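Slide 4: Why your sweater pills

Ask who is wearing knitwear today. Wait for hands. Ask who owns a fabric shaver. Enjoy the silence.

Short fibers work loose, rub together and make friends. Elbows and cuffs go first — so does anything under a bag strap. Price is no protection, as my Lesau cardigan proved in up to 30 wears.

Rib knits stretch and spring back, until the day they don't. Dark gray hides a lot, but lint isn't on the list.

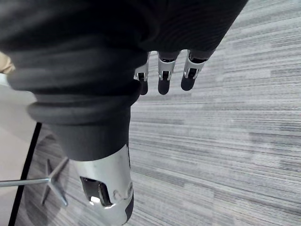 Slide 5: Washing, or preferably not

Air it overnight first. Inside out, cool water, dry flat. Hangers give you shoulders you didn't ask for. Pass the Rullix comb around and get it back this time.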